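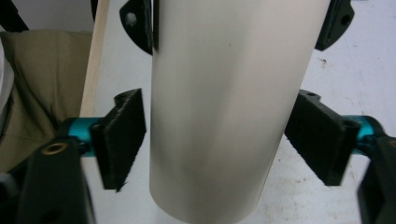
Dorkari Hand-Held Gripper Kit, built and used in a shared workshop
Reviewed by Joar Bakke

The kit is sold as a pair. You get the hardware, cables and a folder of print files, and you supply the black filament yourself. My pair took two full spools, with some 50 hours on the workshop's older printer. Print the finger pads first. They are small, and any trouble with layer adhesion shows up there before you have spent a night on a body half.

Threaded inserts are brass and go in with a soldering iron. The manual gives no temperature. I set mine slightly proud on the first body and had to reheat two of them to seat the cover. The holes are sized well and none of the inserts has pulled out.

The teal rods that carry the pads are the best part of the kit. They arrived straight, the finish is even, and the pads slid on without reaming. The pads themselves are a weaker point. The gripping face frays along its lower edge, and the manual lists no replacement interval. Loretta Delacroix, who shares the bench with me, trims hers with nail scissors. I would prefer a spare set in the box.

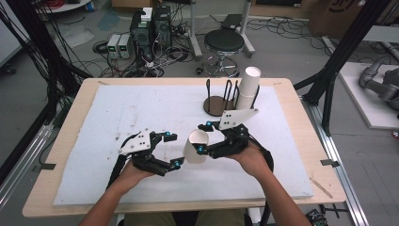
Paper cups are a fair test for a linkage like this one. Too much force and the wall creases, too little and the cup rolls. With the stock spring I creased most of them. With the softer Haradetti spring (700 g rated, bought separately) I could pick a cup up by the rim and put it back in a stack. A foam board taped to the table helps, as the fingertips can touch down without chipping.

Cable routing needs work. Each lead leaves the gripper and has to run along your arm, and there is no clip or strain relief on the body. I added a hook-and-loop strap at the wrist. Jenő Takács printed a small bracket that does the same job and weighs less.

Weight is acceptable for short sessions. After 100 pick-and-place cycles my wrists were tired.

Pros: rods, insert fit, clear exploded drawings.
Cons: fraying pads, stiff stock spring, no strain relief.

Rating: 3.5 out of 5. Firmware 3174 was used throughout.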